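Drilline arm simulator: a long review, with one fault you should know about

I bought a seat of Drilline back in the spring, after my old practice setup gave up on me for good, and I've been meaning to write it up ever since. A few of you asked me for the short version, and the short version is that I like it very much and I would buy it again, but there is a fault in the wrist stop that gave me a real scare, and I want to tell that part properly. So put the kettle on, this runs long.

What it is

Drilline is a simulator for arms with a two-finger gripper. You load a room, you load your arm, you write or record your moves, and you watch them play out through the wrist camera or from any spot in the room. It comes from a small outfit called Drokden, and it costs 345 dollars for one seat, with the first year of updates thrown in. The extra rooms come in a pack called Ulel, which I also bought, partly because I'm a sucker for nice rooms and partly because the plain gray test box that comes with the base program made me feel like I was working in a shoebox.

Setting up

This went better than I had feared. The installer asked me three questions, all of them sensible, and the arm was moving before my coffee was cold. My arm wasn't on the list, so I had to type in the joint limits by hand from the maker's sheet (keep that sheet handy, and check every line twice, I swapped two of mine and spent an evening chasing my own mistake). The manual is friendly and clearly written by someone who has done the job, although the chapter on cameras stops rather suddenly, as if the writer had been called to dinner.

What I love about it

The rooms, first of all! They're simple, flat colors and clean edges, but they are cheerful to work in, and they load fast even on my tired old desktop. The gripper feels right too. When the fingers close on a block you can see it settle, and if your grip is off center the block will twist just the way mine does at the bench. I also love the replay slider, which lets you drag back through a run as slowly as you like, and I have learned more about my own sloppy moves from that slider than I care to admit.

The fault

Now for the trouble. I was running a simple reach and return, 100 passes in a row, and I had set the wrist to stop at 15 degrees of tilt. I do this with every new program, because on the real arm a wrist that goes too far will yank the cable, and I have already paid for one cable. The first batch of passes was lovely. Then I looked at the wrist view and the whole room was leaning.
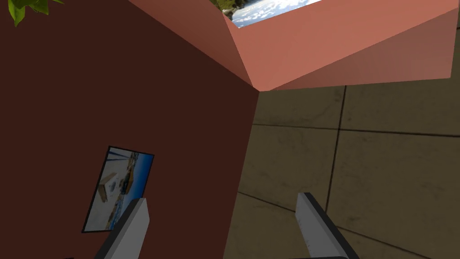

The fingers were wide open with nothing between them but the place where the dark red wall meets the tile, and the picture on that wall was leaning over like a door in a funhouse. The log for that run said the wrist was well inside its limit. No warning, no red light, and the run simply carried on until I hit stop.

What I found when I dug into it

I wrote to Drokden that same night, and I'll say for them that I had a reply before lunch. Masanobu Maruyama on their support desk asked for my log and my joint sheet, and he came back to me in August with the cause. If you change the tool length while a batch is loaded, the stop keeps checking the old wrist position, so the number in the log is the number for an arm you no longer have. I had changed mine by a hair, between batches, and thought nothing of it.

My friend Shigeru Hirano tried the same thing on his seat and got the same result, so it wasn't my typing this time. He ran 900 passes without touching the tool length and the stop held on every one of them. That made me feel a good deal better about the rest of the program.

Why it matters

In the simulator a leaning wrist costs you nothing but a bit of pride. The worry is the export. Drilline will send a batch straight to a real arm, and the export screen shows the same limit figure as the log. If I had trusted it, my arm would have been handed moves I thought were safe, with my hands not far from the table. Until the fix is out, please close the batch and load it fresh after any change to the tool, then play it through from the wrist view before you export. And set the limits in the arm's own controller as well, which you should be doing anyway.

Small gripes

The sound effects can't be turned off one at a time. The room called Lưu is pretty but the door is in an awkward place for a long arm. The export screen forgets your folder each time you open it, and I grumble at it daily.

Would I buy it again?

Yes, and I'd buy the Ulel pack again too. I'm taking one star off for the wrist stop, and I'll gladly put it back when the fix arrives. Mr. Maruyama tells me it's being tested now, and I'll add a note under this review once I've run my batch on the new version.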